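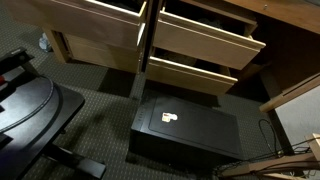

Desk drawers in pale wood, with a small safe on the carpet below.

Caring for Wooden Furniture in Residential Rooms
Issued by Residential Services, Flasholm College. Updated Mar 14, 2021.

Residents are asked to follow this advice throughout their stay. Most repairs reported to the Drondness workshop each June concern stiff drawers, swollen doors and loose fittings, and many can be avoided with a little routine care.

Drawers
Empty a sticking drawer before trying to free it. Lift the front slightly while drawing it out, then wipe the runners with a dry cloth. Rub a plain white candle along wooden runners and work the drawer in and out until it moves evenly. Cooking oil must not be used, as it gathers dust and turns gummy.

Doors and hinges
A door that drops at one corner usually needs its hinge screws tightened. Use a hand screwdriver of the correct size and stop when the screw is firm. Where a screw turns without gripping, report it to the workshop and leave the door closed in the meantime. 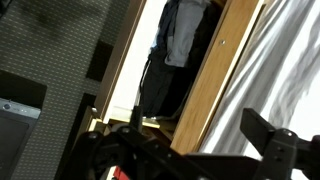
Damp is the most common cause of musty odours. Clothing should be fully dry before it is put away, and doors should be left ajar for 30 minutes after airing the room. Keep relative humidity between 40 and 60 per cent where a meter is available.

Surfaces
Dust along the grain with a soft cloth. For marks, add a few drops of dish soap to warm water, wring the cloth well and dry the surface at once. Coloured polishes are not permitted.
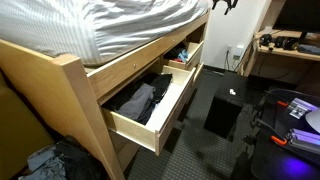 Storage beneath a bed should be kept for light items. Heavy books and tools strain the drawer bottoms and are better placed on a low shelf. Drawers built into the side of the bed frame, with clothing in them, are well suited to this use. Leave space at the top so that fabric does not catch when they are closed.

Repairs
Requests received before 11 am are reviewed the same day. Address them to Savvas Karras, Furniture Workshop, Room 16, Politis Building.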